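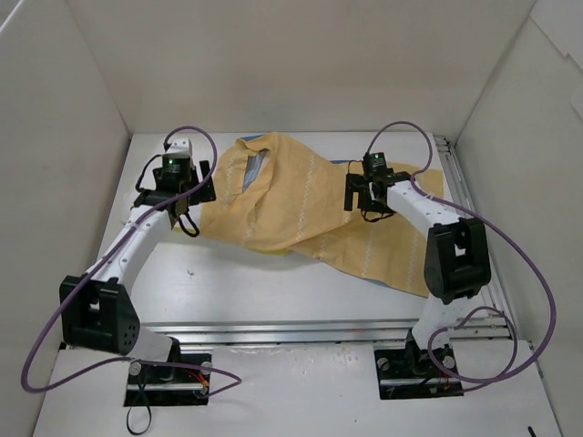 Two arms and a mustard-yellow cloth.

From: Emmanuel Mabula
To: plukach-live
Date: 8/19/21
Subject: Re: Davudix set order, second leg

Joyce,

Replies inline. I cut the part on merch, which Gladys is handling in the other thread.

Joyce Mosoti wrote:

> I went through the board recordings from the first leg. The main set
> ran 89 minutes on paper and never once on stage. The overrun is
> nearly all in the middle block, between "Gisler" and the acoustic
> section.

I get the same result from my own copies. The middle block is written as 30 minutes and plays as 36. Most of the difference is tuning. "Gisler" is in open D, the next song is in standard, and the one after that goes back to open D with a capo. That makes two guitar changes in three songs, and the second has no talking over it, so the room hears a tech walk on and off.

Two ways to fix it:

1. Put both open D songs together. The change then happens once, before the acoustic section, where a pause is expected.

2. Leave the order alone and write a keyboard bridge for the second change. Olanrewaju has a sketch of one from the Rilton rehearsals. It is 12 bars in A minor and can loop if the change is slow.

I prefer the first. The bridge is good, but it adds material to a block that is already too long. It also gives away the chord movement of the closer an hour early, and people who know the record will hear it.

> Kibet wants "Plukach" moved to the opening slot. His argument is that
> it is the oldest song in the set and people know it from the first
> bar.

I am against this. The intro depends on a quiet room. On the first leg it sat fourth and the front-of-house level was already settled. As an opener it would go out over the crowd noise that follows the house lights, and the first eight bars would be lost. If Kibet wants an old song up front, "Davudix" (the title track, for anyone searching the archive later) starts at full volume and has the same tempo as the walk-on music. The lights would need one cue moved.

There is also the key. "Plukach" in first position puts the highest vocal line of the night on a voice that has sung nothing yet. Kibet can warm up backstage, but he has told this list several times that he does not get the top note until the third song.

> Are we keeping the covers slot? Gladys thinks it should rotate.

Keep it, and rotate between two covers only. We tried an open slot at the club dates and the lighting desk was running blind half the time. With two, both can be programmed in advance and the choice can be made as late as the support act's last song. Whoever decides needs to tell monitors and lights at the same moment. In the spring, monitors heard and lights did not.

The slow cover should be dropped. It is in the same key as the song after it and at nearly the same speed, and on the recordings the pair sounds like one long song with applause in the middle.

> The encore: two songs or three?

Two, in rooms with a curfew. Three elsewhere. The third should be something that can be cut without the lights or the backing tracks caring, so I would put the solo version of "Gisler" there and take it out of the acoustic section if we also want it shorter. This does mean the song could appear twice in one night, once with the band and once alone. I don't mind that, but Kibet should say whether he does.

Proposed order for the middle block:

"Gisler" (open D)
"Low Bridge Road" (open D, capo 2)
guitar change, Kibet talks
"Second Ferry" (standard)
rotating cover
acoustic section, two songs

Click tracks for this order are not made yet. "Low Bridge Road" currently starts from the tail of the song before it, so its count-in has to be rebuilt. Olanrewaju, can you do that from the stems on the drive? The version in the Rilton folder is the old tempo and should not be used.

The dates start in the second half of September. I would like the order fixed before the production rehearsal, with changes after that limited to the covers slot and the encore.

One thing I could not check: the recording of the last show stops during the acoustic section. If anyone has an audience tape that runs to the end, please send it to me off list.

Emmanuel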